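Handheld Gripper Practice / Inspection intervals for linkage pivots

ykvaran_ralix
The draft operating rule requires a pivot inspection every 1,000 grasps. Section 2 applies to all handheld units, including those used on packaged food. Comments are invited until the end of June.

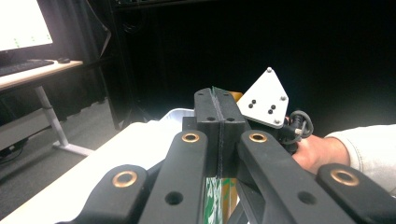

Linkage arms and brass bushings, handheld unit.

alvarado.y
I do not support a single interval. Our site at Ernau inspects at 2,000 and records each check. The draft cites no wear data for the lower figure.

fychang
I must disagree with the previous reply. Film packaging calls for closer control. A finger should meet the bag along its flat face, and the operator should stop closing when the film begins to fold sharply.

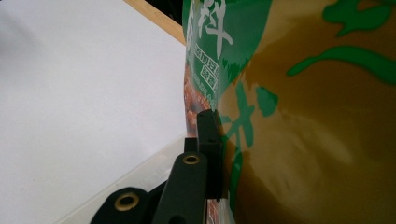
The same clause should state that a bag with a split seam is withdrawn and logged. I would accept 500 for film and 1,000 for rigid cartons.

alvarado.y
Two intervals are harder to audit than one. The withdrawal clause is acceptable to us.

ykvaran_ralix
The withdrawal clause will be added. The interval remains open, and Ernau is asked to submit its inspection records with any formal objection.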